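Search this site
Search
Enter your keywords

FOR IMMEDIATE RELEASE
10 May 2018

Cliltbridge Gets Its Night Bus Back, and I Couldn't Be Happier

CLILTBRIDGE – I've written plenty of press releases in my time at Dutia, and most of them start with something like "Dutia is pleased to announce." Well, I'm more than pleased, so I'm going to write this one my own way and hope the office forgives me! Starting this month, the late bus between downtown Cliltbridge and the Shirima neighborhood is running again, seven nights a week, with the last trip leaving the downtown stop at half past midnight.

If you live out in Shirima, you already know what this means. If you don't, let me fill you in. The old late bus was cut two winters ago when the company that ran it gave up the route. After that the last ride home left at 8:40 in the evening. That's fine if you work in an office. It's no good at all if you close up a restaurant, clean at the hospital, take an evening class, or just want to see the end of a movie for once.

I grew up out there myself (my mother still lives on the hill, two stops before the turnaround), and I've done that walk in the rain more times than I'd like to remember. So when Dutia took over the daytime routes last year, I started bugging people about the night one pretty much right away.

In March we put out a short survey, on paper and online, and 900 of you filled it in. I read every single one. It took me the better part of a week, with a lot of coffee. Some of you wrote a line, and some of you wrote both sides of the sheet and kept going up the margins. The thing that came up most was the gap after the evening shift lets out at Stodalix, the packing plant by the river. People were waiting on rides from cousins, splitting cabs, or sleeping over at a friend's place downtown and going home in the morning. The plant has agreed to let us put a stop right at its front gate, with a shelter and a light, and I want to thank everybody there who helped with the paperwork. There was so much paperwork.

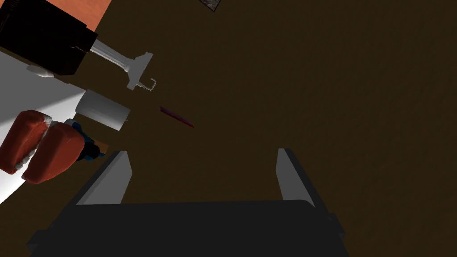
How much does the night bus cost to ride?

A night ride is $2 each way, the same as a daytime ride, and your monthly pass covers it with nothing extra to pay.

I pushed hard for that price, by the way. There was talk of a late-night surcharge, and I understand the thinking, drivers on the late shift earn more (as they should!) and there are fewer riders to share the bill. But the people who told us they'd use this bus are mostly on their way home from work, and it didn't sit right with me to charge them more for having the later shift. The city is covering part of the difference through the end of next year, and Dutia is covering the rest.

A few practical things, so you're not left standing at the wrong corner. The route starts at the downtown stop across from the library, goes past the hospital, along River Street to the plant gate, then up the hill to Shirima and around the loop by the grade school. It does not go through the shopping center. I know, I know. Plenty of you asked. The parking lot there closes at ten and we couldn't get the gates worked out in time, but we're still talking to the owners, and I haven't let it go.

After ten at night, drivers will also let you off between stops anywhere it's safe to pull over. Just go up front and say so one stop ahead. You'll still need to get on at a marked stop.

We've got 2 buses on the route, running every forty minutes. Both have a ramp and space for a wheelchair or a stroller, and there's a rack on the front for bikes. The schedule is posted at each stop, and you can pick up a printed one at the library desk, the hospital lobby, or our office on Mill Street. Please take a few extra for your neighbors. My mother has already claimed a stack for her church.

"I drove this route for years before it got cut, and I asked to have it back," says Bakari Lema, who'll be behind the wheel most weeknights. "I know the regulars. I know who gets off where. I'm looking forward to seeing them."

Bakari taught me where every pothole on River Street is, and I'd trust him with anybody I love.

We'll look at the numbers again in the fall and see if the times need to move. If the last trip is too early for you, or the one before it always leaves right as you're clocking out, tell us. Drop a note in the box on the bus, call the office during business hours, or stop by and find me. My desk is the one by the window with the dying fern.

Reporters who'd like to come along for a ride are very welcome. Call the Dutia office on Mill Street and ask for communications, and we'll set you up with a seat and a time. Bring a sweater, the heaters take a while to get going.

Never miss an update! Sign up for our newsletter and get route news in your inbox. You can unsubscribe at any time.

Recent news
Summer schedule changes for daytime routes
New shelter going in at the hospital stop
Lost and found hours at the Mill Street office
How to load your bike on the front rack
We're hiring evening and weekend drivers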